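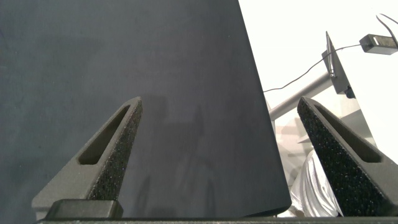
Shadows are some of my favorite things in the whole house, and you don't have to buy a single one! I've been chasing them since I was little. To get a shadow you need light, something for the light to bump into, and a place for the shadow to land. Light zooms along in straight lines, so when a thing gets in its way, the light can't bend around and fill in the space behind. That space stays darker. Most people think you need a white wall to see it, but look at the middle of the big dark gray panel and you'll find a shadow there too, all soft and blurry. A dark surface can catch one just fine, it's only harder to spot (gray on gray is sneaky).

So why are some shadows blurry and others sharp? Try it with your hand. Ask a grown-up if you can borrow a lamp, and shine it at a wall. Don't touch the bulb, it gets hot! Hold your hand close to the wall and the edges look crisp. Now move your hand slowly back toward the lamp. The shadow gets bigger and the edges go fuzzy.

The fuzzy part has a great name: penumbra. It's the place where some of the lamp's light gets through and some doesn't. A big wide lamp makes lots of penumbra. A tiny flashlight makes hardly any.

My friend Da-eun Ki and I once spent a whole rainy March afternoon on this. We made a rabbit, a duck and something that was supposed to be a moose. Then we tried different things to shine our light on: a bedsheet, a blue door, the back of a black folder. The sheet was easiest. On the folder we had to squint, but the duck was there!

If you want to try your own, make the room as dark as you can and turn on just one lamp. With two lamps you can get two shadows of the same hand, and they can overlap. Where they do, it's extra dark. See if you can make them wave at each other.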